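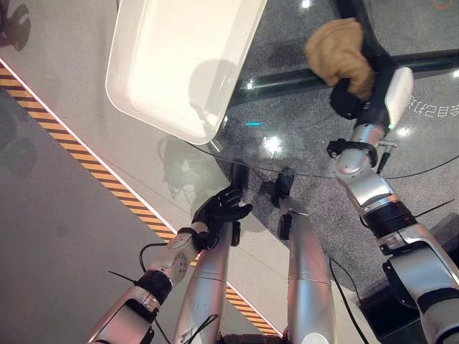 *Head camera view, gripper on the right arm, hand on the left, cloth and tray test*

**Gripper or five-finger hand for picking cloth from a glass table?**

Posted by **Romain Tanguy**, July 2019

Hello all. I am comparing two end tools on the same robot, which we call Ninon. The right arm has a black gripper, the left arm has a five-finger hand. The task is simple: take a cloth, bring it over the table, put it in the white plastic tray.

With the gripper I had 4 failures in 33 tries. With the hand I had 14 in 33, and most of them are at the moment of closing, when the fingers push the cloth away. I used the same cloth and the same speed for both. Is the hand a bad choice for cloth, or do I control it badly? Also, the head camera gives me wrong depth near the tray. I suspect the glass.

**Emerson Bragança**

I had the same with a hand last February. If you close all the fingers together, they sweep the cloth. Try to close only thumb and index first, wait a moment, then the others. My failures went down a lot, but it stayed slower than the gripper. For a flat cloth I would keep the gripper — the hand is more useful when you must turn the object.

For the depth, yes, it is the glass. In your picture one can see the floor through the table, and bright spots on the surface. Put a matte sheet under the tray and measure again before you touch the calibration.

**Nudska**

gripper. hands are for demos

**Baptiste**

I don't agree fully with Nudska, but 33 tries is small if you also change the fold of the cloth each time. I would start every try from the same fold and write down where the first contact is. Please check also the cable on the left arm, it makes a loop near the white plate. On ours such a loop caught on the table edge two times and stopped the wrist.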